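3.2 Handling of thin film bags before sorting

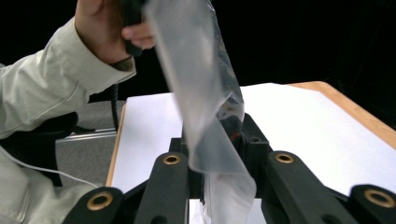 Figure 2. Clear plastic bag, crumpled and folded along its length.

Film bags were taken from household recycling in the Koppel district during September. The full set held 1,963 bags, each stored flat for 10 days at room temperature before weighing. Bags with paper labels were kept in a separate group, as the glue adds mass that cannot be removed without tearing the film.

Haze was measured on single layers only. Where the plastic doubles over, as in Figure 2, it looks milky, and a reading taken there overstates the haze of the material itself. Hinrichs and Na used folded samples in their earlier work - a choice that may explain the higher values they report for the same grade of film.

Each bag was cut along one side seam, opened, and wiped with a dry cloth. Four readings were taken per bag and the median was kept. Bags with a spread of more than 21 percent between the lowest and highest reading were measured again on a fresh strip. Residual moisture was not corrected for in this section - the drying trials are treated in Section 3.4.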